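December, evening

Finished the second pass on the elastic samples. The first pass is no use to me any more, as I pressed everything before measuring and the cuffs had flattened out by the time the rule came near them. From now on measuring comes before ironing, and the iron stays in the cupboard until the notebook is closed.

Method, for my own reference. Lay the piece on the pale table with the opening to the left. Leave the cloth as it falls. Measure the relaxed width across the cuff, then the full stretch, then the relaxed width again after a minute. The difference between the two relaxed figures is the one that matters. If it comes to more than 4 mm the elastic is tired and goes on the replacement list, whatever it looks like.

The Brara elastic is the better of the two. It draws the cloth into close, even ripples and goes back to where it started. The Trultell is softer against the skin but it creeps, and on the second relaxed reading it was over the limit. I have 300 cm of it left and will keep it for bag linings and similar, where a little slack does no harm.
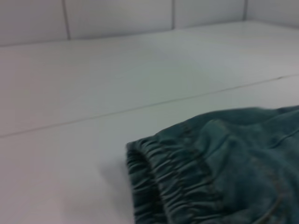

Teal denim behaves differently from the cotton twill I was working with last month. It is softer and takes a gather without fighting, but the bulk has to go somewhere, and above the band it goes into big slack folds that make the piece awkward to lay square. I tried smoothing them down by hand and got a different reading each time. Left them alone in the end and took the figure from the band only. The colour has gone paler along the creases, as washed denim does. I shall match the thread to the light parts and not the dark. Last time I did the opposite and the stitching showed far too much.

Rozália Trnka rang at half past four about the order for Štefanec. She wants the casing turned once more at the opening so that the raw edge is buried. I said this adds a layer and stiffens the edge, and that the needle would need to go up a size. She said to do it anyway. I have written down a size 18 with a question mark — it seems heavy for cloth this soft and I want to try it on a scrap before committing.

Thread stock: one cone of the grey-green, almost 600 m by weight. Enough for the cuffs, not enough for the side seams as well. Gravulholm have the same shade but the last cone from them had a slub every few metres and broke twice in one seam. Will ask whether they have a different batch.

Still to do: enter the Trultell readings in the book, oil the machine, cut the test scrap, find the long rule. The short one has a worn end and I no longer trust the first two millimetres of it.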